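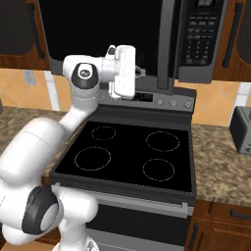
The kitchen where Viorica Kneževič works has no smell, and nothing in it ever burns. It exists only inside a simulator at Grollent, a small company that collects examples for robots that learn by imitation. She sits at a desk with a hand controller, and on her screen the arm follows her wrist.

"On the first day I hit the microwave maybe every second try," she tells me. "You see depth on a flat screen, and you think you are far from it. Then the hand stops and the episode is lost."

An episode is one complete attempt at one task: open the microwave door, turn a stove knob, move a pan to another burner. The operator starts, performs the task, and presses a pedal to finish. The software, which they call Drollotar, saves the position of each joint and the opening of the gripper, together with the views from the virtual cameras. A model later studies these recordings and tries to produce the same movements by itself.

The plan for the kitchen tasks was 4,000 episodes. When I visited in January, the team had recorded 2,000, and after review only 1,634 of them remained. Radka Popescu is the person who reviews. She watches at double speed and rejects any episode in which the operator hesitates for long or pushes the door with the arm when the fingers should pull the handle.

"The door opens, so the computer says success," she explains. "But I don't want the robot to learn to open it with an elbow."

Her rule is not loved by everyone. Ashwin Venkataraman, who trains the models, would prefer to keep more of the clumsy episodes. In his opinion a robot which has seen only perfect movements does not know what to do after a small mistake. The two of them have agreed on a separate folder, with 511 episodes where the operator misses the handle, goes back, and tries again.

The simulator changes the kitchen between sessions. Cabinets get another color, the tiles too, and the counter becomes longer or shorter. Kneževič says she has stopped noticing the tiles. The handles she still notices, especially the vertical ones, for which she must turn her own wrist in a way that hurts after an hour. The team now changes operators every 40 minutes, and she uses her break to make coffee in the real kitchen down the hall.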